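3.2 Attendance and Course Recovery in the Ninth Grade

The Leltitz district enrolled 130 first-time ninth graders in the vocational track during the study year. All were included in the analysis unless they transferred out before the end of the first marking period. Transfers after that point were kept in the sample and coded by their last recorded status. Attendance was taken from the period-level register, which lists each class meeting separately, so that a student who arrived at noon is not counted as present for the full day.

A student was flagged as off track if he or she had failed a required course or had missed 14 or more school days by April. The absence threshold follows the one used in the district's own early warning reports. We did not separate excused from unexcused absences. Coding practice differed between the two campuses, and a check of the office logs at Prirnovden showed that the same kind of note from home had been entered under both headings.

Off-track students were offered a place in the recovery program, which replaced one elective with a supervised period for making up failed units. Students could carry up to 4 units at a time. Each unit ended in a written test and a practical task, both graded by a teacher other than the one who had taught the original course. Students who declined the offer remained in their regular schedule and form the comparison group. Assignment was therefore not random, and the estimates in Section 4 adjust for eighth grade marks, prior absences, and campus.

Course content varied across the recovery periods. Mathematics and English units used the standard district materials. Units in the technology strand were built on the Marti lesson set, adapted for the district by Guoqing Tang, and were completed on school computers. Practical tasks in this strand were scored against a fixed checklist. The scoring sheets were entered twice, and differences between the two entries were settled against the paper originals.

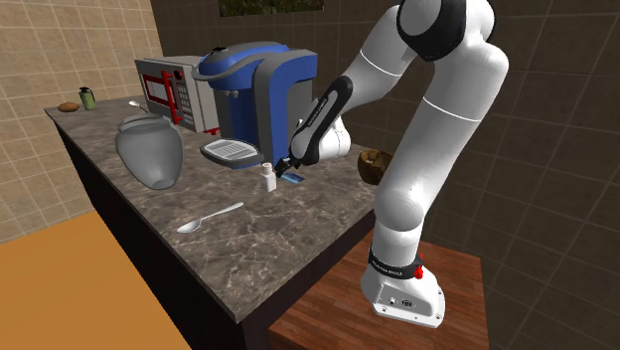
Figure 3. Simulated robotic arm at a kitchen countertop, with the gripper above a small blue packet.

Time spent on each unit was taken from the Cleltus scheduling records and not from computer logs, which were missing for part of the spring term at Prirnovden. Scheduled time overstates working time for students who were absent from the recovery period itself. We subtracted those absences where the register allowed it. For the remaining cases scheduled time was left as recorded, and a variable marking these cases was added to the models.

The main outcome is promotion to tenth grade with full credit. Students promoted on condition of summer work were coded as not promoted. Results under the looser definition are given in the appendix and do not change the sign of any coefficient reported in the main tables.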